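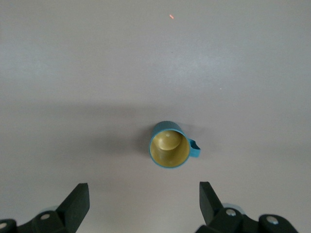
Kunststoffbecher, türkisfarben, Innenseite olivgelb

Architekturbüro Comard
Standort Pellau, Ateliergebäude Zabala

Prüfliste Arbeitssicherheit und Betriebszustand
Modellwerkstatt, Zeichensaal, Materialarchiv, Teeküche
Stand: 6. Juni 2022

Geltungsbereich

Die Prüfliste gilt für sämtliche vom Büro genutzten Flächen im Ateliergebäude Zabala, Baujahr 1977, einschließlich der Außentreppe zum Hof. Sie gilt nicht für die vermieteten Räume im Erdgeschoss Nord. Grundlage sind die Gefährdungsbeurteilung des Büros, die Hausordnung und die Betriebsanleitungen der Gerätehersteller. Gesetzliche Prüfpflichten, die durch befähigte Personen oder Sachverständige wahrzunehmen sind, werden durch die Begehung nicht ersetzt.

Bewertung: i. O. = in Ordnung; M = Mangel, Frist gemäß Kommentar; S = sofortige Sperrung; n. g. = nicht geprüft.

1. Flucht- und Rettungswege

1.1 Fluchtweg Zeichensaal zum Haupttreppenhaus in voller Breite frei
Ergebnis: M
Kommentar: Zwei Planschränke ragen in den Durchgang. Die Schränke sind an die Westwand zurückzusetzen. Das Abstellen von Wettbewerbsmodellen im Durchgang ist auch während der Abgabewochen unzulässig.

1.2 Fluchttüren ohne Hilfsmittel von innen zu öffnen
Ergebnis: i. O.

1.3 Rettungszeichen erkennbar und beleuchtet
Ergebnis: M
Kommentar: Leuchte über der Tür zum Materialarchiv ohne Funktion. Leuchtmittel tauschen, danach Funktionsprobe im Netz- und Batteriebetrieb. Eintrag im Prüfbuch.

1.4 Außentreppe trittsicher, Geländer fest
Ergebnis: i. O.
Kommentar: Am unteren Podest beginnende Korrosion an der Fußplatte des Geländers. Keine Minderung der Tragfähigkeit festgestellt. Beobachten.

1.5 Flucht- und Rettungsplan ausgehängt und aktuell
Ergebnis: M
Kommentar: Der Plan im Zwischengeschoss zeigt noch die Raumaufteilung vor dem Einbau der Besprechungskabine. Er ist vom Büro selbst zu berichtigen und neu auszuhängen.

2. Brandschutz

2.1 Feuerlöscher vorhanden, zugänglich, Prüffrist eingehalten
Ergebnis: i. O.
Kommentar: Nächste Wartung im August. Der Termin ist durch die Büroverwaltung abzustimmen.

2.2 Brandschutztür Modellwerkstatt selbstschließend
Ergebnis: S
Kommentar: Die Tür wurde mit einem Holzkeil offen gehalten. Der Keil wurde bei der Begehung entfernt. Der Türschließer zieht das Blatt nicht mehr vollständig in die Falle. Der Maschinenbetrieb in der Werkstatt ist bis zur Instandsetzung eingestellt.

2.3 Lagerung brennbarer Stoffe auf den Tagesbedarf begrenzt
Ergebnis: M
Kommentar: Sprühkleber und Lacke standen im offenen Regal neben dem Heißdrahtschneider. Gebinde in den Sicherheitsschrank umlagern. Leere Dosen am selben Tag entsorgen.

2.4 Karton-, Schaum- und Holzreste regelmäßig entfernt
Ergebnis: i. O.

3. Modellwerkstatt

3.1 Formatkreissäge: Schutzhaube, Spaltkeil und Schiebestock vorhanden
Ergebnis: i. O.
Kommentar: Der Schiebestock ist nach Gebrauch an der Maschine abzulegen. Die Bedienung ist ausschließlich unterwiesenen Personen gestattet. Praktikantinnen und Praktikanten arbeiten nur unter Aufsicht.

3.2 Laserschneider: Absaugung in Betrieb, Haubenschalter wirksam
Ergebnis: M
Kommentar: Haubenschalter wirksam. Die Filteranzeige steht im gelben Bereich. Filtersatz bestellen und vor dem nächsten größeren Auftrag einsetzen. PVC-haltige Platten dürfen nicht geschnitten werden; der entsprechende Aushang fehlt und ist zu ersetzen.

3.3 Heißdrahtschneider: Leitung und Bügel unbeschädigt
Ergebnis: i. O.

3.4 Gipsplatz: Staubschutz, Waschbecken, Absetzbecken
Ergebnis: M
Kommentar: Das Absetzbecken ist bis zum Überlauf gefüllt. Entleerung durch den Hausdienst. Gipsreste gehören in den Restmüllbehälter und dürfen unter keinen Umständen in den Ausguss gelangen.

3.5 Persönliche Schutzausrüstung vollständig
Ergebnis: i. O.
Kommentar: 16 Schutzbrillen und 18 Paar Kapselgehörschützer vorhanden. Zwei Brillen mit zerkratzten Scheiben ausgesondert und nicht mitgezählt.

3.6 Erste-Hilfe-Kasten vollständig, Verfallsdaten eingehalten
Ergebnis: M
Kommentar: Wundschnellverbände weitgehend aufgebraucht. Entnahmen sind im Verbandbuch zu vermerken. Die letzte Eintragung entspricht erkennbar nicht dem tatsächlichen Verbrauch.

4. Zeichensaal und Bildschirmarbeitsplätze

4.1 Verkehrswege zwischen den Tischreihen frei von Leitungen
Ergebnis: M
Kommentar: Am Arbeitsbereich des Projekts Gridlow verlaufen Netzwerkleitungen quer über den Boden. Kabelbrücke verlegen oder Bodentank an der Fensterachse nutzen.

4.2 Tische höhenverstellbar, Verstellung funktionsfähig
Ergebnis: i. O.

4.3 Blendschutz an der Südfassade
Ergebnis: M
Kommentar: Zwei Behänge klemmen in halber Höhe. Die Reparatur ist beim Vermieter angemeldet. Da die Sheds unter Ensembleschutz stehen, ist eine außen liegende Ersatzlösung ohne Abstimmung mit der Denkmalpflege ausgeschlossen.

4.4 Beleuchtung gleichmäßig und flimmerfrei
Ergebnis: i. O.

4.5 Großformatdrucker: Aufstellort belüftet, Tonerwechsel nach Anleitung
Ergebnis: i. O.
Kommentar: Papierrollen liegend lagern. Stehend abgestellte Rollen sind wiederholt umgefallen.

5. Materialarchiv

5.1 Regale gegen Kippen gesichert
Ergebnis: i. O.

5.2 Fachlasten gekennzeichnet und eingehalten
Ergebnis: M
Kommentar: Naturstein- und Terrazzomuster lagern im obersten Fach. Schwere Muster sind in die beiden unteren Fächer umzuräumen. Die Beschilderung der zulässigen Fachlast fehlt an der Regalreihe C.

5.3 Leitern und Tritte geprüft
Ergebnis: i. O.
Kommentar: Prüfplaketten lesbar. Der private Klapptritt ohne Kennzeichnung ist aus dem Archiv zu entfernen.

5.4 Altmuster auf Schadstoffe bewertet
Ergebnis: n. g.
Kommentar: Die Kiste mit Fassadenplatten aus dem Gebäudebestand war verschlossen. Sie bleibt verschlossen, bis ein Prüfbericht zur Faserzusammensetzung vorliegt. Kein Zuschnitt, kein Bohren, kein Versand an Dritte.

6. Teeküche und Aufenthaltsbereich

6.1 Elektrische Geräte mit gültiger Prüfplakette
Ergebnis: M
Kommentar: Wasserkocher ohne Plakette. Bis zur Prüfung außer Betrieb nehmen. Privat mitgebrachte Geräte sind vor der ersten Nutzung anzumelden.

6.2 Geschirr und Arbeitsgerät getrennt
Ergebnis: M
Kommentar: Trinkgefäße dürfen weder zum Anrühren von Gips, Farbe oder Leim noch zur Aufbewahrung von Pinseln verwendet werden. Anrührgefäße sind in der Werkstatt zu belassen und dauerhaft zu kennzeichnen. In der Werkstatt gilt ein Ess- und Trinkverbot.

6.3 Warmwassertemperatur an der Entnahmestelle
Ergebnis: i. O.
Kommentar: Gemessen 38 Grad am Handwaschbecken hinter dem Mischer. Die Temperatur am Speicher wird durch den Vermieter gesondert überwacht.

6.4 Boden rutschhemmend und unbeschädigt
Ergebnis: i. O.

7. Baustellenbegehungen

7.1 Helme und Sicherheitsschuhe in ausreichender Zahl, Nutzungsdauer eingehalten
Ergebnis: M
Kommentar: Bei mehreren Helmen ist das Herstelldatum nicht mehr lesbar. Diese Helme sind auszusondern. Sicherheitsschuhe werden personenbezogen beschafft und nicht weitergegeben.

7.2 Unterweisung vor dem ersten Betreten der Baustelle dokumentiert
Ergebnis: i. O.
Kommentar: Die Nachweise für das Projekt Gridlow liegen vor. Bei studentischen Mitarbeitenden ist die Unterweisung zu jedem Semesterbeginn zu wiederholen.

7.3 Alleinarbeit bei Bestandsaufnahmen geregelt
Ergebnis: M
Kommentar: Aufmaße in leer stehenden Gebäuden sind zu zweit durchzuführen. Die bisherige mündliche Absprache genügt nicht. Eine schriftliche Regelung mit Angabe der Rückmeldezeiten ist zu erstellen und der Projektleitung vorzulegen.

8. Fristen und Zuständigkeiten

Mängel der Stufe S sind vor Wiederaufnahme der Nutzung zu beheben. Die Freigabe der Modellwerkstatt erfolgt schriftlich durch die Büroleitung nach Vorlage des Instandsetzungsnachweises für den Türschließer. Eine mündliche Freigabe ist unwirksam.

Mängel der Stufe M sind innerhalb von 16 Arbeitstagen zu beheben, sofern im Kommentar nichts anderes bestimmt ist. Für Arbeiten, die dem Vermieter obliegen, beginnt die Frist mit der schriftlichen Mängelanzeige. Die Büroverwaltung führt hierüber eine Liste und legt sie der Büroleitung monatlich vor.

Punkt 5.4 ist im August erneut aufzurufen, auch wenn der Prüfbericht bis dahin nicht eingegangen ist.

9. Ablage und Aushang

Das Original verbleibt im Ordner Arbeitssicherheit am Standort Pellau. Eine Kopie der Abschnitte 2 und 3 ist am Eingang der Modellwerkstatt auszuhängen. Ältere Fassungen sind zu entfernen.

Unterschrift Büroleitung: ____________________

Unterschrift Werkstattverantwortung: ____________________

Kenntnisnahme Vermieter (nur Punkte 1.4, 2.2, 4.3, 6.3): ____________________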